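Skolla sortiert Leergut – Schnellanleitung

1. Behälter aufstellen
Drei graue Behälter in eine Reihe, dunkler Boden. Abstand 11 cm, nachmessen! In jeden ein Musterstück legen, dann Greifer drüber und Kamera prüfen.
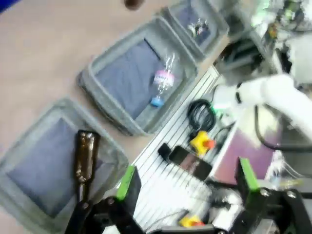
2. Schilder
Bottle, Plastic, Can – fett gedruckt, je eins vor den Korb. Flasche braun nach links, Plastik mitte, Dose rechts. Schilder nich verrutschen lassen. 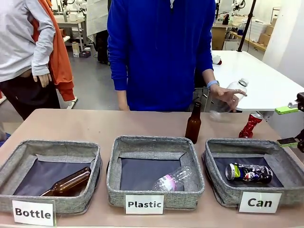 Dann in Flulico Profil 6 laden, Tempo auf 2. Erst Leerlauf, dann einzelne Teile. Greift er daneben – Nullpunkt neu setzen und nochmal von vorn.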